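# Soltham Bible Study Index Adds 3821 Cross-References

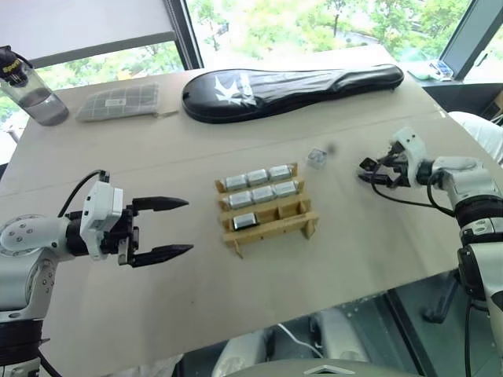

*Two white robot arms with black grippers over a table with a pale beige surface.*

The Soltham Concordance, a free index of Old Testament passages used by lay teachers and small congregations, was updated in September with 3821 new cross-references. Most of them fall in Judges, Ruth and First Samuel.

The release also corrects 46 verse numbers in the Psalms. The errors came from the older Kołodziej tables, which count the psalm headings as verse 1. Where the two systems differ, entries now show both numbers, with the English number first.

Topic headings have been reduced to 107. "Vows" and "Oaths" are merged under one heading, and "Exile" is divided by kingdom. Lesson outlines that cite the old headings will still resolve, but printed copies will not match the new page order.

The index is typeset by Brillenus and comes in two forms: a plain text file and a print edition in two columns. The print edition drops the map section and moves the table of weights and measures to the back. Congregations that order 100 copies or more pay no shipping.

Work on the Minor Prophets is under way. Entries for Hosea and Amos are in draft and can be read on the Zera site, where corrections may be submitted by book, chapter and verse. Corrections without a verse number are returned to the sender.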